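On Preparing a Family Memorial Notice

In January I was asked by relatives to prepare the written notice and the printed memorial booklet for an aunt of mine who had died at an advanced age in Firkham. I had performed the same task for two other members of the family, and several readers of this blog have since written to ask how such a notice is put together. The following is a record of the procedure I followed, with remarks on the points that gave difficulty.

The first matter to be settled was length. The weekly paper in Firkham accepts notices of up to 400 words at its standard rate and charges by the line beyond that. The funeral home, which operates under the name Bromau, posts the full text on its own website without a limit. It was therefore decided to write two versions. The shorter one contained the essential facts of birth, marriage, work, survivors and services. The longer one went to the website and, with minor changes, into the booklet handed to guests at the chapel.

I recommend writing the long version first. When the short version is written first, the family tends to regard it as finished, and the stories that ought to have been collected are never collected at all.

The facts of birth and parentage were taken from the county certificate. The family had always given her birthplace as Bugti, and it was printed that way on the program for her wedding anniversary. The certificate gave Ciso, a smaller settlement farther up the same valley. Two of her sisters were consulted. Both confirmed that the family had moved to Bugti before she could walk, and that she had simply found it easier to name a town that people had heard of. The notice as published states that she was born in Ciso and raised in Bugti, and no one has raised an objection.

Dates of employment were harder to establish. She worked for 21 years in the records office of the Firkham school district, and before that at a dry goods store which has long since closed. The district supplied her starting and ending dates upon written request from the next of kin. For the store there was no record, and the notice says only that she worked there as a young woman. I would advise others to do the same where a date cannot be confirmed. A notice is often kept for generations and is consulted by people who have no other source, and a guess entered in it will be copied as fact.

The list of survivors requires more care than any other part. In our family it included eight grandchildren, two of whom are stepchildren of her younger son. It was agreed at the outset that all would be listed together by age, without distinction. Spouses were given in parentheses after the name of the family member. A former daughter-in-law, who had remained close to her and had driven her to appointments for many years, was named in the paragraph of thanks, with her permission. Each household was sent the list and asked to return it with corrections to spelling. Three corrections were received, one of them concerning a name that I had been misspelling on birthday cards for most of a decade.

The order of those who had died before her was a smaller question. We placed her husband first, followed by her parents and then her brothers and sisters in order of birth. The funeral director informed us that there is no fixed rule.

For the narrative portion, I wrote to relatives and former colleagues and asked each for one recollection, to be submitted in writing or by telephone. The replies were of uneven length. Several described her habit of correcting the grammar of church bulletins in pencil and returning them to the rack. Others recalled that she kept score at softball games in a code of her own devising, which the coaches were unable to read. One former colleague sent four pages concerning a filing dispute, of which I was able to use a single sentence.

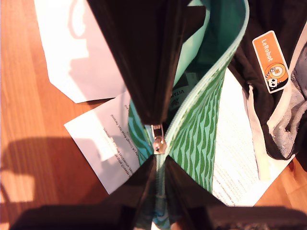

Where two recollections of the same event disagreed, I used the version given by the person who had been present. Where both had been present, I left out the detail in dispute. Her mother had lived to 99, and there was some feeling in the family that this should be mentioned. It was included in the booklet and omitted from the newspaper, where the space was needed for the time and place of the service.

Humor presented a question of judgment. She was a dry and very funny person, and a notice with no trace of that would not have been a true account of her. Her children selected the stories to be used, and I asked that every person named in a story be shown the wording beforehand. One story was withdrawn by request. It remains in my notes and will be kept with the family papers.

The final text was read aloud to her sisters by telephone before it was submitted. This step took less than an hour and brought to light an error in the name of her high school, which had been consolidated and renamed after she graduated. The newspaper required the text by noon on the day before printing, with payment at the time of submission. The funeral home was able to make changes to the website version at any time, and two further names were added to the paragraph of thanks in the week after the service.

Copies of the booklet remain available to members of the family. Requests may be sent to me at the usual address, and should state the number of copies wanted and whether the large-print edition is preferred.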